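件名: Re: [kobako-ml] 白い小箱の赤コネクタ、向きの件

すみません返信おそくなりました。出先なので手短に。

2019年12月12日 に書かれたメール:
> 配線まわりの相談です。Zukanoの白い小箱、赤コネクタが
> 上に来る置き方で統一したいのですが、ケーブルを
> 挿したまま持ち替えると根元がねじれます。
> 皆さんケーブルは何で留めてますか。
> あと紫のやつ、長すぎませんか? 短いのに替えようか
> 迷ってます。91cmのが余っているので、それでも
> いいかなと。

赤を上で統一、賛成です。うちも前からそう。横向きにすると棚に並べたとき隣とぶつかるので。

留め方。結束バンドはやめました。締めすぎて被覆にあとがつく。いまはSolheimの面ファスナー、幅15mmのを半分に切って使ってます。根元から5cmは留めずに遊ばせる。これだけでだいぶ違います。きつく巻かないこと。

長さ。91cmはうちの台だと足りません。台の上で一周させて横から下に落とすので、短いと箱のほうが引っぱられて浮く。長くて邪魔なほうがまだまし。余りは8の字に束ねてください、ぐるぐる巻きだとほどくとき必ずよじれます。

Kanderoの細いほうのケーブルも3本だけ試しました。軽いけど巻きぐせが取れない。暖かい部屋に一晩伸ばして置いてもだめ。色が選べるのはいいんですが。結局いつもの紫に戻しました。

台の天板は白のままでいいと思います。紫と赤がよく見えるし、細かいビスを落としてもすぐみつかる。Onsteadのグレーのマットを敷いてた時期もあったけど、ケーブルが引っかかってすべらないのでやめ。 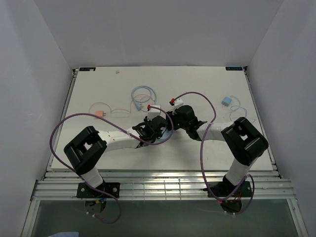
で、片づけの順番ですが、先にコネクタを抜いてから箱をしまう。逆だとケーブルごと持ち上げることになって、赤いところに力がかかります。抜くときはケーブルを持たずに頭をつまむ。当たり前ですけど急いでるとつい引っぱっちゃうんですよね。

箱のラベルは底面に貼るのがいいかと。側面だと手でこすれてはがれてきます。上はコネクタで場所がない。

あと在庫の表、紫の行が2つに分かれてるのでどなかた直してもらえると助かります。長さの欄も空いたままです。

面ファスナーの残り、必要なら月曜に持っていきます。返信はMLあてで。
とりいそぎ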